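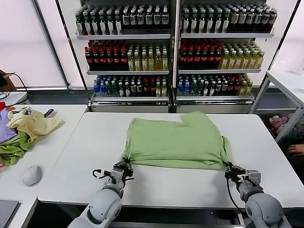 ## Shirts: the folding table is on, please read before you come

Quick one this month, I'm typing between loads. The Mundville shirt swap is nearly here and we are behind on folding. 80 shirts promised, 50 done, so 30 to go. All adult sizes, mostly the light greens and the grays from the Amaral clear-out. Kids' sizes are finished, thank you, they looked great.

Same place as before, the white table in front of the drinks shelves. Please don't move the bottles to make room for piles. If the table fills up, use a chair or the crates by the door.

### How we're folding

There was some confusion last time so one method for everybody. Not the fancy one from the video. This one:

- Shirt down flat, front side to the table. Collar away from you.
- Take the two bottom corners and pull the hem toward you till it's straight. Not hard, it's jersey, it stretches.
- Smooth from the middle out with the flat of your hand. The creases across the bottom half are the stubborn ones. Do those before you fold anything.
- Sides in to the middle, sleeves folded back on themselves.
- Bottom up to the collar, then once more.
- Size label showing. If there's no label, pin a slip of paper on with your best guess.

Check the sleeves. A sleeve that's bunched up underneath makes a lump and then the whole pile leans. Half the piles I redid in January were just that, one sleeve gone wrong near the shoulder and eight shirts stacked on top of it.

Green ones are the worst for it. Soft fabric, slides around, won't hold an edge. If one won't behave fold it in thirds and put it on top of the pile where it has nothing to carry. Fine by me.

### Picking up off the pile

Some of you are grabbing shirts by the middle and giving them a shake. Works ok for towels. For these you end up with a big pinch in the center and folds running off in every direction, and then you have to start over with the smoothing. 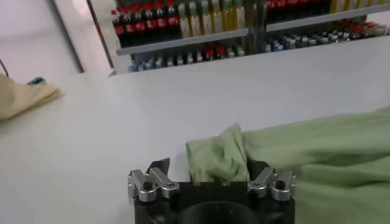
So — find a corner first, then the other corner, then lift. Takes a second longer and saves you a minute. If you've already got it by the middle just let it drop back on the table and hunt for the hem from there.

Anything beige or yellowish goes to the left end of the table please, not in with the greens. Those are a seperate pile, they're for the Skadport people and they want them unfolded (don't ask me, they have their own bags). Last time eleven went to the wrong town and I had to drive over and get them back.

### Bags and boxes

Manine gave us the flat boxes again, very kind, they're the good ones with the lid. Ten shirts to a box, no more, or the lid pops. Write the size on the SHORT end so we can read it when they're stacked. Marker is in the tin. If the marker is dry there's another marker in the tin. If both are dry text me.

No plastic bags this year. We said that in the last newsletter and still got a heap of them, so, again, no plastic bags.

### What we still need

- Anyone free after 4 pm for an hour, even half an hour
- Safety pins, small
- A second lint roller, the old one is down to the cardboard
- Large and extra large in any color. We have way too many mediums

Stained or torn ones, don't fold them, drop them in the rag crate. A missing button is fine. A little fading is fine. If you wouldn't hand it to a friend it goes in rags.

### On the day

Doors at 9. Table numbers are on the sheet by the entrance and the shirts are at table 57, far end past the shoes. Yes it's a long walk with boxes. Bring a cart if you have one, and park round the side, the front gets blocked up by half past eight.

Leftovers come back here and get counted in again, so please dont take the boxes home or flatten them. Lids on, size end out, stacked by the back wall.

Times for the folding sessions are on the door. Come to any of them, no need to sign up. Coffee is on, bring your own cup.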